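Termos e condições: quem é que lê aquilo? Eu li. Quinta-feira, 5 páginas, para comprar uma capa de chuva na Deltar. Mais de 1000 palavras só sobre devoluções, e no fim fiquei sem saber quem paga os portes.

Não é má-fé, acho. É preguiça – copia-se o texto da loja do lado, muda-se o nome e pronto. Na Trindent ainda lá estava o nome de outra empresa na cláusula 5. A sério.
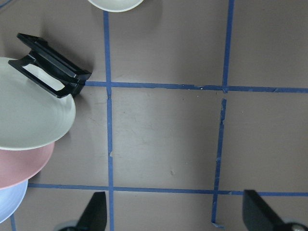

Clube de Leitura e Escrita Galley – secção Opinião

O Yogesh Kandpal defende que o cliente tem obrigação de ler. Tem, tá bem. Mas quem escreve tambem tem obrigação de se fazer entender. "Ao utilizar este site aceita" – aceito o quê, se ainda nem cheguei à segunda linha?

Proposta simples: uma página. Prazo, portes, morada, quem atende o telefone. O resto em anexo, para os advogados. E alguem de fora que leia aquilo antes de publicar.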